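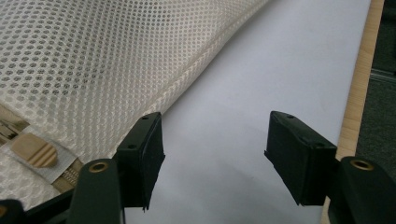
# Slide 1: Zippers and mesh, collecting demonstrations by hand

- Introduce self (Zarmeena Rind, data lead, Stadinham group). Irfan Lashari built the processing pipeline and takes questions on it.
- Scope of talk: one task family, handling zippered mesh with a hand-held gripper. Policy training is covered only where it changed how we collect.
- State the terms early. An episode is one continuous demonstration, from open fingers to release. A session is one operator, one item, one surface.

# Slide 2: Why this material

- Mesh is thin, full of holes and has no fixed shape. The pads can close on one layer or on two, and from the wrist view the two cases look nearly the same.
- A folded edge behaves differently from a flat panel. Folded, it stands up off the table and gives the fingers something to close on. Flat, it has to be bunched first.
- The zipper is the stiffest line on the item. Operators use it as a guide without being told to. We want the model to pick up the same habit, so we need it in view often and at many angles.
- Pale fabric on a pale surface is deliberate. Our first set used a dark mat, and the policy trained on it found the fabric by contrast alone.

# Slide 3: Collection protocol

1. Drop the item from low height. Do not arrange it.
2. Start with the gripper open and both pads in view of the wrist camera.
3. Approach at normal working speed. Slow approaches were over-represented in the Thaler set and had to be resampled.
4. Close on the edge near the zipper. One attempt, no regrasp inside the same episode.
5. Hold for 2 seconds, release, withdraw.

- Pause here. Someone usually asks about failed grasps. Answer: they are kept and labeled. An empty close is a valid episode with outcome "miss."
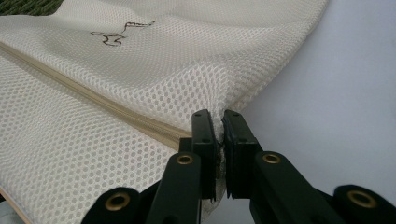

- Misses go in the same folder as successes and are split at load time. Early on we stored them separately and lost track of which session they belonged to.
- The regrasp rule is strict. A second attempt starts a new episode, even when the item has not moved.

# Slide 4: Volume and labels

- Current set: 410 episodes after filtering, 8 operators.
- Labels per episode: outcome, layers held (one, two, unsure), distance from pads to zipper at close (near, far).
- "Unsure" is a real label. Annotators who were forced to choose between one and two disagreed with each other too often for the field to be useful.
- Annotation runs in Omov. Export to training format is Irfan's script, roughly 5 minutes per session on a desktop machine.

# Slide 5: What went wrong

- Lighting. Sessions recorded in January had a strong side shadow from the gripper across the work surface. The model treated the shadow as part of the fabric edge. Fixed by moving the lamp overhead and keeping a portion of the shadowed episodes.
- Operator habit. Two people always came in from the same side. Added an approach-side field to the session sheet and alternated it.
- Pad wear. Grip on thin mesh dropped before the wear was visible. Pads are now changed on a schedule.

# Slide 6: Next

- Flelavora is the follow-on set: same protocol, with the zipper slider as the target in place of the fabric edge.
- Open question for the room: whether layer count can be estimated from finger opening at close, or whether it needs a force signal. We have no force data at present.
- Leave slide 3 on screen during questions.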